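Druvus Supper Thread
November 12, 2024

OK friends, the tickets for the Druvus supper are up and I have been bouncing off the walls since breakfast, so you're getting a thread. Food, money, parking, the pie situation. Get comfortable!

The short version: one long dinner at the old Druvus grain hall, every plate paid for by a ticket, and all the ticket money going to the Pemis school pantry. The pantry sends kids home with a bag of groceries before the long weekends. That bag is why I cook for this thing every year.

There are 100 seats and when they're gone they're gone. The hall was built in 1901 and the floor has opinions about extra tables (we tried one year, the gravy all slid to one end and so did the guests).

Tickets come two ways. A regular seat, or a seat plus a "bag seat," where you pay for your dinner and also fill one grocery bag for Pemis. Last year the bag seats went first, which made me cry into a colander.

MENU TIME. I've been waiting weeks to type this.

To start: roasted squash soup with brown butter and a spoonful of sour cream, and the seeded rolls from Ollitz Bakery. If you've had those rolls you know. If you haven't, save one for the plate juices, please, I'm begging.

Middle: braised short ribs OR a big stuffed cabbage with barley and mushrooms. I love the cabbage more. I said it! It gets a tomato sauce that cooks all afternoon and it slices like a cake.

Sides go down the middle of the table and you pass them, like at home. Green beans with lemon, mashed rutabaga, a bitter salad with pears, and the potatoes from Bermúdez Farm, the little purple ones that taste like they've already been buttered.

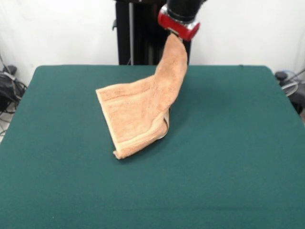
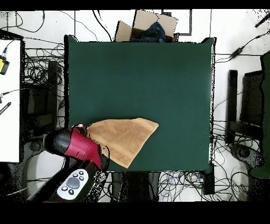
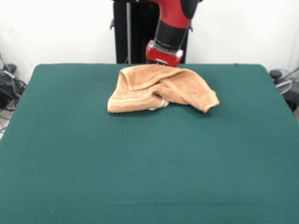 Orange terry towel, green tabletop.

Dessert is pie, and it's a pie table, so you get up and choose. We'll have 20 pies. Apple, pear and ginger, sweet potato, a chocolate one with a pretzel crust that I tested four times because I'm very dedicated to my work.

Several of you asked about bringing a pie. YES. Message me first so we don't end up with a table of pumpkin. I'd kill for a sour cherry. Put your name on the bottom of the dish with tape if you ever want to see that dish again.

Food stuff: the soup, the cabbage and all the sides are vegetarian. The soup and salad have no gluten, the short ribs don't either. Nuts are only in one pie and it'll sit on its own stand with its own server. If you have a serious allergy, write it in the box when you buy your ticket and I'll write back to you myself.

Kids! Kids under five eat free and don't need a ticket, but tell us they're coming so we can dig out the high chairs. There's buttered noodles if short ribs are a step too far. There are also buttered noodles if you're a grown-up having a day. I don't judge.

Parking: the lot behind the hall holds very few cars and one of them is mine, full of potatoes. Use the church lot across the creek and walk over the footbridge. It's a pretty walk and it's lit now. If walking is hard for you, pull right up to the side door and we'll come get you.

Doors at five, soup at five thirty. I know somebody always rolls in at seven and asks if there's soup left. There's never soup left, it's too good.

About the auction. We dropped the long one where you sit on your hands for an hour so you don't buy a canoe. This year it's a shelf of jars. Pickles, jam, hot honey, the Bermúdez pepper relish, all of it $14 a jar, grab what you like on your way out. Money goes in the same pot for Pemis.

Can't come? You can still buy a bag seat without the seat, if that makes sense. Pick "bag only" on the ticket page. The pantry's most wanted right now: peanut butter, canned fruit in juice, oatmeal packets, shelf milk, pasta sauce in plastic jars instead of glass (a second grader has to carry it home).

You can also drop groceries at Ollitz any morning through the end of November. The bin is just inside the door on the left. Resist the cinnamon twists or don't.

I need a few more hands for dishes after pie. It's loud and steamy back there and we play terrible music and I swear it's the best spot in the building. You get supper at the kitchen table before everyone else and first pick of leftovers.

Bring a container for leftovers, by the way! All of you. I'm tired of wrapping short ribs in foil.

Ticket link is in my profile. Reply here with questions, and with pie. Mostly pie. I'm off to peel a truly silly amount of rutabaga.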